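4.3 Beispiele aufnehmen: Becher und Milchkarton

Schön, dass Sie bis hierher gekommen sind - ab jetzt macht die Arbeit richtig Freude! Planen Sie für den ersten Satz 50 Durchgänge ein und lassen Sie sich ruhig Zeit dabei.

1. Legen Sie in Prameck eine neue Aufgabe an und wählen Sie beide Arme aus.
2. Stellen Sie Becher und Karton in zwei verschiedene Felder des Klebebandrasters.
3. Führen Sie die Greifer langsam heran und starten Sie erst dann die Aufnahme.

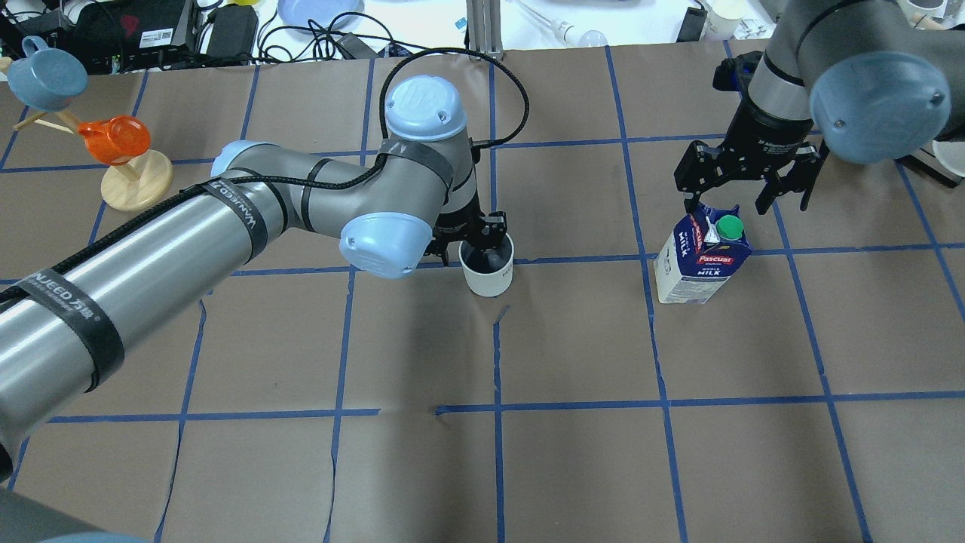 Abb. 4-2: Linker Greifer am Rand des Pappbechers, rechter Greifer geöffnet über dem Karton

Hinweis: Das Raster muss nicht schnurgerade geklebt sein. Es hilft Ihnen nur, die Startpositionen schön zu streuen, damit das Modell später nicht an einer einzigen Stelle hängt.

4. Wechseln Sie nach 2 Durchgängen die Felder, gern auch einmal das Gefäß.
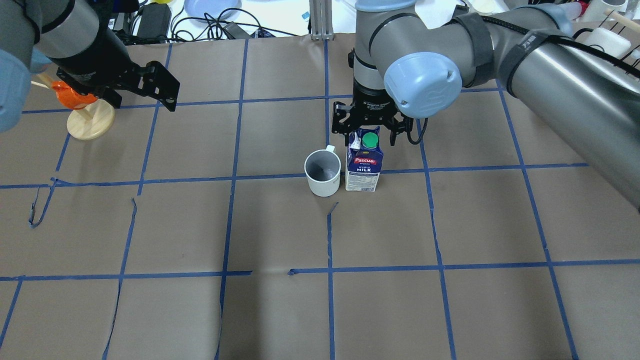
5. Speichern Sie gelungene Durchgänge mit »Behalten«. Kleine Korrekturen unterwegs dürfen drinbleiben - auch daraus lernt das System.

Vorsicht: Greifen Sie nie zwischen die Arme, solange die Aufnahme läuft. Zum Umstellen bitte immer erst »Pause« drücken.

Prameck Handbuch, Stand 31. Juli 2023 | Kontakt: Lăcrămioara Filip | © Bekwood | Nach oben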